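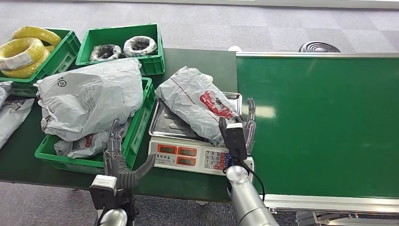

From: zeltlow_wanderer
To: Short Breaks list
Subject: Re: Two nights in Zeltlow, worth the train?
Sent: 21:14

> We've got two nights free in November and the children are off
> school. Is Zeltlow worth it that late in the year, or does
> everything shut? We'd be coming by train with a pushchair.

Oh, do go! We went last November and I'd have stayed the week if I could. A few of the ice cream places had their shutters down, but the lake path was open all the way round and we had most of it to ourselves (apart from the geese, who are very sure of themselves).

The train from Gaber takes 30 minutes and you want the left-hand side for the views. There's a ramp at Zeltlow station but it's right at the far end of the platform, so get in the back carriage with the pushchair.

We stayed at the Prandia, up behind the church. Plain rooms, enormous breakfast, and they put a cot in for us without any fuss. Ask for the garden side, as the bins get emptied horribly early at the front. Breakfast stops at 9 sharp, by the way. We missed it once and ended up with buns from the bakery on the corner, so no great hardship.

If it rains, the swimming baths at Zirkari are two stops further on and the little pool is lovely and warm. Take your own towels, the hire ones are like tea towels.

Let us know how you get on!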